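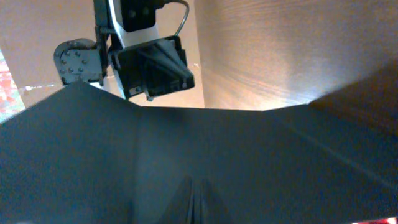

Issue 9, page 182

Checking what the planner believes

Plidier will give every object it finds a label and a score. Treat neither as fact. The score says how sure the model is of itself, and it has been sure of some daft things.

1. Start Plidier and load the Haldane arm profile. Wait for both arms to show as connected on port 2036.

2. Open the wrist view and the head view side by side. The "auto-align" button claims to match the two. Use it if you like, then check the match by eye.
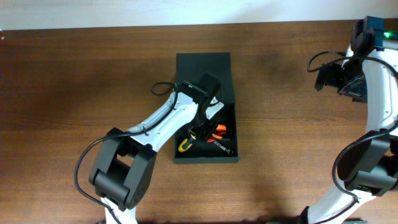
Fig. 4. Tray with screwdriver and pliers, left gripper over the tray.

3. Select one tool and press Propose Grasp. Read the planned path before you accept it. Look hard at any path that crosses the tray wall.

CAUTION: "Collision free" means free of the shapes in the planner's own map. Cables are left out of that map. Keep a hand near the stop button.

4. Step through the wrist recording at quarter speed. Reject smeared stills, whatever score they carry. Error 2307 should appear when the picture is too poor to use, but Darren Mellor's test log from April has plenty of bad ones that went through without it.

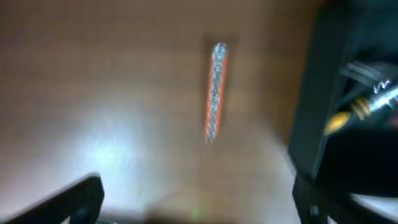

Can I raise the score limit to get rid of false finds?
Raising it hides the weak ones and leaves the confident mistakes in place, so check a batch by hand as well.

5. Set up a plain trial with one closed box and both grippers open. Run detection from the head view and write down the box position it reports.
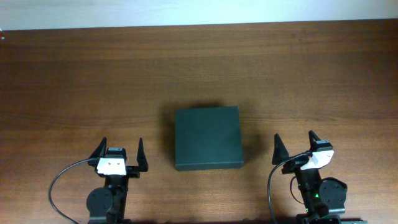

6. Run detection again with nothing moved and compare the two positions. If they differ by more than your grip allowance, redo the calibration from step 1.

NOTE: The Smooth Results option averages the readings and makes the numbers look better. Leave it off for this test.

7. Save the readings with the profile and send both to Brenda Clegg.

Last updated: April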